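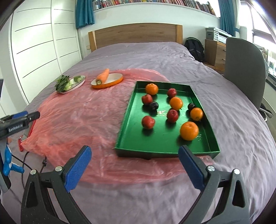
4. Préparer et conduire une démonstration devant des visiteurs

Ce chapitre concerne les équipes qui montrent la collecte à deux pinces pendant une visite ou une journée portes ouvertes. Il remplace la feuille volante distribuée en août. Pour le montage des pinces et la mise à jour du logiciel, voir les chapitres 2 et 3.

La démonstration dure 19 minutes si l'on respecte l'ordre des étapes. Avec des questions du public, elle dure presque 31 minutes. Prévoyez donc une pause entre deux groupes.

4.1 Avant l'arrivée des visiteurs

1. Choisissez une pièce d'habitation, avec ses meubles. Les visiteurs comprennent mieux le travail dans une chambre que sur un établi. Un lit convient très bien, parce que sa surface est molle et les objets n'y restent pas toujours à leur place.

2. Étendez une feuille de plastique sur la couette. Il n'est pas nécessaire de la tendre parfaitement, les plis font partie de l'exercice.

3. Posez le plateau vert sur la feuille, du côté de l'opérateur. Mettez-y les fruits : oranges, pommes rouges, prunes. Mélangez les sortes, ne les rangez pas par couleur.

4. Placez plus loin, vers la tête du lit, l'assiette ronde avec les légumes à feuilles et le plat ovale avec la carotte. L'opérateur doit pouvoir les atteindre sans s'appuyer sur le matelas.

5. Faites passer les câbles du côté où personne ne marche. Vérifiez qu'aucun câble ne traverse le plateau.

6. Ouvrez et fermez chaque pince 3 fois à vide. Les deux mâchoires doivent revenir à l'ouverture complète sans bruit de frottement.

ATTENTION : n'utilisez pas un fruit trop mûr. Une prune molle peut se fendre entre les patins, et le jus sur la surface texturée diminue l'adhérence pour toutes les prises suivantes. Gardez un chiffon propre à portée de main.

Remarque : les rideaux peuvent rester ouverts si la lumière du jour est régulière. Si le soleil arrive directement sur le plastique, les reflets gênent l'enregistrement ; fermez alors le rideau du côté de la fenêtre.

4.2 Accueil du groupe

7. Faites entrer les visiteurs et placez-les au pied du lit, derrière une ligne de ruban adhésif au sol. La personne qui accueille reste avec eux, l'opérateur ne parle pas pendant la prise.

8. Expliquez en deux phrases ce qui va se passer : une personne tient les pinces dans ses mains, déplace des aliments, et ses gestes sont enregistrés pour apprendre ensuite la même tâche à un robot. Chez Prorholm, on nous a demandé à chaque visite « où est le robot ? ». Il vaut mieux répondre à cette question avant qu'elle soit posée.

9. Demandez aux visiteurs de ne pas photographier avec le flash.

4.3 Déroulement de la démonstration

10. Lancez l'enregistrement et attendez le signal sonore. Tout geste fait avant le signal est perdu.

11. Amenez les deux pinces au-dessus du plateau, mâchoires ouvertes. Marquez un temps d'arrêt, pour que le public voie bien la position de départ.

12. Prenez d'abord une pomme. Approchez par le haut, fermez la gâchette lentement et arrêtez dès que les deux patins bleus touchent le fruit. Il ne faut pas serrer davantage.

13. Soulevez, déplacez la pomme vers une place libre du plateau et posez-la. Ouvrez complètement avant de remonter.

14. Recommencez avec une prune. Elle est plus petite et demande plus de précision ; c'est souvent la partie que les visiteurs préfèrent.

15. Prenez la carotte en son milieu avec une pince, pendant que l'autre maintient le bord du plat ovale.

16. Arrêtez l'enregistrement, posez les pinces sur leur support et annoncez que la séquence est finie.

ATTENTION : si un fruit tombe du lit, ne le rattrapez pas avec la pince. Arrêtez l'enregistrement, remettez l'objet à la main et reprenez à l'étape 10.

4.4 Essai par un visiteur

17. Une seule personne essaie à la fois, avec une seule pince. L'opérateur reste à côté d'elle. Les enfants essaient assis.

18. Faites toujours commencer par une orange. Les essais des visiteurs ne sont pas conservés : choisissez le mode « Libre » dans le menu Brurico.

Remarque de Salamatu Akinola, équipe de Trernitz : si la personne tremble un peu, conseillez-lui de poser le coude contre le corps. Cela aide tout de suite.

4.5 Après la visite

19. Essuyez les patins avec un chiffon légèrement humide. Pas d'alcool.

20. Les aliments manipulés ne sont pas servis au buffet, même s'ils sont encore beaux.

21. Pliez la feuille de plastique vers l'intérieur et notez tout incident dans le cahier de visite. Les cahiers remplis sont à remettre à Obinna Okonkwo.

Version du 23 septembre 2022. Relecture : Jeanie Baxter.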